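Keeping Game Consoles and Controllers Clean at Home

Last updated: January 30, 2022

Most of what goes wrong with a console in a family room comes down to dust, crumbs and cables that get yanked. You can take care of all three with things from the kitchen drawer and an hour at a table.

Before you start

Shut the console down completely and unplug it at the wall. Standby is not off. Take out any disc, then pull the cables and let the machine cool before you move it.

You will need a soft dry paintbrush, two microfiber cloths, cotton swabs, wooden toothpicks, masking tape and a small bottle of rubbing alcohol. I use a 93 percent bottle from Harasym, the hardware store near us. Keep it away from screens and glossy plastic.

Vents and fans

Brush the vents first, with strokes going away from the machine. Then run a vacuum hose an inch or so from the grille. Don't push the nozzle against it, and don't let the fan spin freely. If you use canned air, keep the can upright and use short bursts.

Our old Lumar has a removable side panel held by two screws. If yours does too, take it off once a year and wipe the inside of the panel. Leave everything deeper than that alone unless you have the service guide.

Work on a table with space around it, at a height where you aren't bending. Carpet is a bad place to do this, and so is a bed. 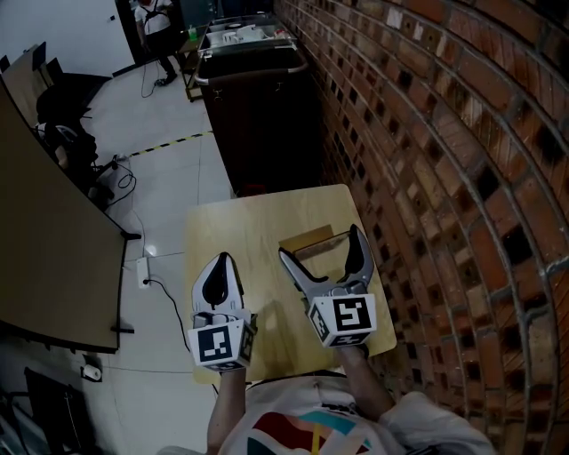
One reader wrote in to say that vacuuming never did much for her Lumar, and that the real fix was moving it out of the TV cabinet. She had been cleaning it every month, and the fan was still loud by the second level of anything. On an open shelf with a hand's width behind it, she now brushes it out in February and again in the fall.

I agree with her about the cabinet. If you can't move the console, leave the doors open while it's running.

Controllers

Run a dry toothpick along the seam where the two halves of the shell meet. Most of the gunk is there. Dampen a swab with alcohol and go around the base of each stick, turning the stick as you go. Wipe the grips with a cloth that has been wrung out well, then dry them.

Sticky buttons usually come back after a swab around the edge and a few dozen presses. If one still hangs up, do it again the next day. The Flundis pads have rubber caps on the sticks that pull straight off, and those can go in warm soapy water for ten minutes. Dry them overnight before putting them back.

Cables and labels

Coil cables loosely and close them with a strip of hook-and-loop tape. A wire tie will cut into the jacket sooner or later. The charging cable that came with our Flundis is 92 inches long, and it only stopped getting stepped on when I taped the slack behind the table leg. 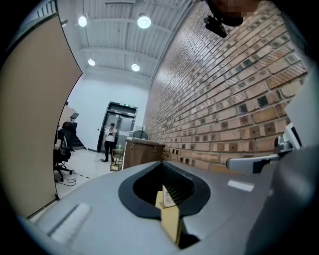 Charging cables get mixed up faster than anything else in the house, and every end needs a name on it. Masking tape folded over on itself works fine, and so does a bit of cereal box. A tan tab standing up with a small white label near the top is easy to spot, but the print on that one is too small to read. Use a marker and write large. Put one label at the plug and one at the device end.

Discs and cases

Wipe discs from the center straight out to the edge, never in circles. Store them upright. A shoebox holds 13 of our cases in a row with room for your fingers. Cartridges can go in a tackle box, also labeled. For a dirty cartridge contact, use a barely damp swab and give it plenty of time to dry.

If you're buying storage, measure the shelf first. The Olidgate rack we bought was too deep for ours and ended up in the garage holding paint.

Recent tips

Getting marker off a TV screen
Quieting a rattling shelf
How to store board games with split boxes
Battery corrosion in toys and remotes
Cleaning headphone pads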